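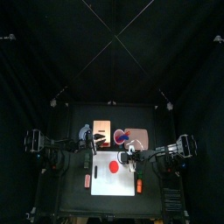 Home Tickets Parts Wiki Log in

Ticket 459: right arm stops dead halfway through the tidy-up task
Opened by Nazanin Mirzaei, October 23, 2018
Status: open (waiting on part)
7 comments 2 shares

Hi all, me again with the two-arm station. Short version: the clear-the-table routine runs nicely until the right arm has to go in for the cup, and then it stops partway through the descent and the whole run gets flagged as a fault. Left arm is fine. Left arm has been an angel all week, which makes a change from April.

Details, before Tomás asks for them (hi Tomás):

Station: the one with the black fabric walls, arms coming in from either side
Controller: Tronis, still on the old firmware
Fault code: 231, "following error, wrist"
Layout: the kitcheny one, with the red-rimmed cup and its blue and red utensil, the copper-coloured plate at the back, the pale pink tray beside the cup, the white board in front and the little bits along the front
Task: pick up the small things first, then the cup with the utensil still in it, put everything on the tray, home both arms

I ran it 300 times over the last stretch of days and it faulted often enough that I stopped making tea during runs. It will happily do the small pink block, then the green and orange ones, and then as soon as it heads for the cup, bang, 231, brakes on. If I move the cup closer to the middle of the table it gets through. So my first thought was reach. I checked the reach in the model and it's well inside, so now I'm grumpy and writing to you lot.

Log from me, same day, a bit later

Tried the obvious stuff. Power cycled the right base and waited for its lights to come back. Re-homed both arms. Swapped the cup for an identical one from the Cherkaoui box in case it was something daft like the rim catching. Same fault, same place.

Then I took the utensil out of the cup altogether and the fault rate dropped, but it didn't go away. The utensil leans out to the right, and that's the side the gripper comes in from, so I did wonder if we were just bumping it. Watched it in slow motion with my nose practically on the fabric and I can't see any contact on the runs that fault. Happy to be told I'm wrong.

Comment from Gitau Magesa

Before you pull anything apart, have a look at the white cable at the right wrist. There's a loop of it that hangs down over the tray when the gripper's pointing at the table. On the Helham bench we had the same code and it was the cable going tight when the wrist rolled past a certain angle. The motor feels the drag, the controller decides the joint isn't keeping up, you get 231. The further out you reach, the less slack you've got. That would fit with it behaving when the cup is closer in.

Reply from me

Ooh. Okay. I did tidy that cable when I refitted the right gripper, and I was quite proud of how neat it was. Going to go and look.

Log from me, an hour later

Gitau, I owe you a lunch. Rolled the wrist by hand with the brakes off and you can feel it go stiff well before the end of travel. Let one tie go so the loop could hang a bit longer, ran the cup pick over and over with no fault. Then of course the longer loop snagged the corner of the tray and dragged it sideways, so now I've got a new problem and a crooked tray. Colour me unsurprised!

Comment from Tomás Mota

Can you attach the wrist torque trace from a faulting run and one from a clean run? Also please update the firmware. There are threshold changes in there and I don't want to be debugging two things at once. Drurnora have a right-angle connector that takes the cable off up the arm so there's no loop at all. Part 666 in their list, and yes, everyone has made the joke.

Reply from me

Traces are in the shared folder. The bad one climbs in a steady ramp before it trips, it doesn't spike, so I'm reading that as drag and not a knock. Connector is ordered. Firmware I'll do once the part is in, because I'd like to see the fault go away for one reason at a time (I know you said the other order, humour me).

Comment from Roswitha Gisler

Sorry to barge into a hardware ticket, but I've got visitors wanting to know if this thing can clear a kitchen table yet. What do I tell them? Can I say yes, with the cable fixed?

Reply from me

Ha, okay, my two cents. You can tell them it clears *this* table. The objects are ones it has met before and they start near where it expects them, and the light in there never changes because the walls are black fabric. Within those limits it's pretty good now, and it's a lot better than it was in April, when it would squeeze the cup so hard it shot off toward the back edge.

What it can't do is my table at home. There's a cereal bowl with milk in it, a stack of mail, somebody's mitts, and a fork under the mail. I'd do that one in the time it takes the arms to home. Flat things are still rotten for it too. It'll pick up a block all day, but ask it to lift the tray off the table and the fingers just skate along the edge. And then a bit of cable is a smidge too short and the whole show stops and a person has to come over with side cutters. So, chores yes, if you count chores with me standing beside it!

For the shop floor I'm a fair bit more hopeful. Sorting the same few parts into the same tray is really what we're doing here anyway, and people would pay for that.

Comment from Tumaini Kinyua

For the tray: come at it with the left gripper from the opposite side and pinch it between the two. I had that working on the old station with a slightly deeper tray. I'll dig out the script. Fingertips on the right may want roughing up as well, the white tips get slick.

Reply from me

Yes please to the script. I'll give the tips a scuff while the arm's down for the connector.

Leaving this open until 666 turns up. In the meantime the tie stays loose and the tray gets moved a hand's width toward the right. If anyone else uses the station, please leave the tray where I've put the tape, and don't re-tie that cable no matter how untidy it looks.

Older ticket Newer ticket Back to list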